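Small Halls and Village Stages > Front of House > Seating

Tiered seating for a flat floor hall - worth it?

flatfloor
Started January 6, 2021

Long one sorry. We're Jurthorpe, small group, flat floor hall, stage at one end with a proper apron but not much height on it. Anyone past the fifth row gets the back of a head. Has been like this for ever. Panto is fine because everyone's standing up and shouting half the time but anything with people sat on a sofa talking and the back rows may as well be listening to the radio.

We're dark obviously so now's the time to sort it. Quote in from Weidemann for a second hand set of tiered units, folds away against the back wall. £3,296 delivered. We have £3,106 in the seating pot. So near. Question is do we find the rest and go for it or is there a cheaper way I'm missing. Has anyone bought second hand units and regretted it?

prompt_corner
Regretted it, yes. Ours don't fold any more, the mechanism went in the second season and now they live at the back of the hall and the badminton lot hate us. Check the castors. Check who services them. And ask where the wheelchair spaces go, because with ours the answer was "down the front, off to the side, next to the fire door" and that's not really good enough.

flatfloor
Good point re wheelchairs. Hadnt asked. Will do.

gelsandgobos
Have to disagree with prompt, we've had second hand tiers since before I joined and they're brilliant. Ticket sales for plays went up, people stopped fighting over the front row. Yes they're heavy. Yes you need four people and a bad word to get them out. Still the best money we spent.

One thing though - check your lighting bar height. Back row on top of the tiers gets a lot closer to the front of house bar than you'd think and you'll have someone tall with a hot lamp in their parting.

rowF
Have you thought about just moving the chairs? Being serious. Most halls set out dead straight rows with every chair right behind the one in front. Stagger them so you're looking between two heads and you get a good bit of it back for nothing. We went staggered with a slight curve and lost a few seats off the ends but the moaning about sightlines more or less stopped. 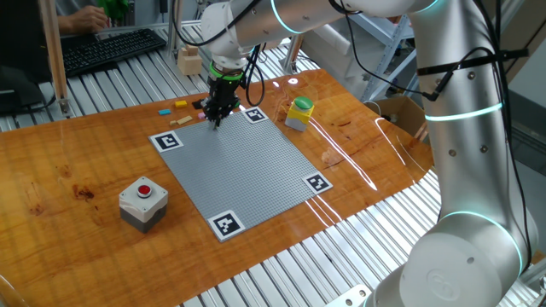

Staggering is easiest if you plan it on a table first, before you drag a single chair about. We used squared paper for years and it was horrible, rubbing out all the time, nobody could find the last version. A big grey studded baseplate like that one does the job much better - lay it flat, call each stud half a chair width, shift every other row along by one stud and you can see straight off where the gaps fall and what you lose at the ends. Mark your aisles first. Then doors. Then chairs go in whatever's left, which is the bit everyone does the wrong way round.

flatfloor
Oh I like that. Can borrow a baseplate from the nephews.

Only worry is capacity. If we lose end seats on every row over a three night run that's real money for us.

gelsandgobos
Staggering is fine for six rows. Past that it does nothing, you're still looking at the person two in front. Geometry. Sorry rowF but I've sat in enough flat halls.

rowF
Two in front is a lot further away than one in front though. And it's free. They've not even got the full amount for the tiers yet, and thats before insurance, servicing, somewhere to put them.

gelsandgobos
They're less than £200 short. That's one quiz.

prompt_corner
One quiz when, exactly

gelsandgobos
Ok fair

box_office_bev_not_bev
Coming at this from the tickets side. Whatever you do, sort the numbering before you put anything on sale. We moved to Emano for booking and then changed the layout after opening the first show, and every seat from row C back had to be moved by hand. Two evenings on the phone. People get VERY attached to C7.

Also don't let people pick single seats in the middle of a row, set it so it won't leave a gap of one. Setting's buried somewhere but it's there, I found it in the end.

flatfloor
We're still paper tickets and a cash tin. Been told we need to join the modern world. Does Emano charge per ticket or a flat amount? Our tickets are cheap so per ticket hurts.

box_office_bev_not_bev
Depends what you sign up for so ring them, don't go by what I pay. I'd keep the cash tin as well mind. A third of ours still turn up on the door in the rain with a tenner. 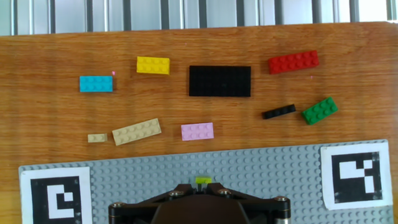 And do a paper copy of the seating plan for the door whatever system you have. Hall wifi dropped out on us ten minutes before the half and all we had was a phone with a photo of the plan on it, being passed up and down the queue. Print it big, laminate it, tie it to the table. Two if you can, one for each side.

understudy_again
Bit off topic but has anyone tried raising the acting area instead? We did Brandeo on rostra, only the back half of the stage lifted, and put all the sofa chat up there. Back rows could see faces for the first time. Rostra were borrowed from the school so cost us a van and some biscuits.

Downside is your cast need telling about the step every single night. We had two go over it, one of them in the same scene twice.

prompt_corner
This is the answer I think. Lift the talky bits, stagger the chairs, keep the money. If you still can't see then buy the tiers next year when you know what you need.

gelsandgobos
And next year the units will have gone to someone else and it'll be a new set at three times the price. Second hand ones don't hang about. I'd ring Weidemann, ask if they'd take £3,106 and collect it yourselves. Worst they can do is say no.

flatfloor
Hadn't thought of asking them to knock the delivery off. Someone has a trailer. Not sure it's a big enough trailer.

Height's the other snag with rostra, our pros opening is low. Anyone tall at the back of stage would be chopped off at the forehead. Will measure when I can get the keys.

rowF
Measure the chairs while you're in there. Ours are all sorts, three different widths, which mucks up the stagger if you don't group them. Wide ones at the back or down the sides.

understudy_again
And sit in the back row yourself while someone stands on stage. Then sit them on a chair. You'll know in half a minute how bad it is.

flatfloor
Right. Plan - keys, tape measure, ring about delivery, ask about wheelchair spaces and castors. Baseplate off the nephews. Will post back with numbers but might be a while, hall's locked and the woman with the keys is shielding.

prompt_corner
Post the lighting bar height too please, curious now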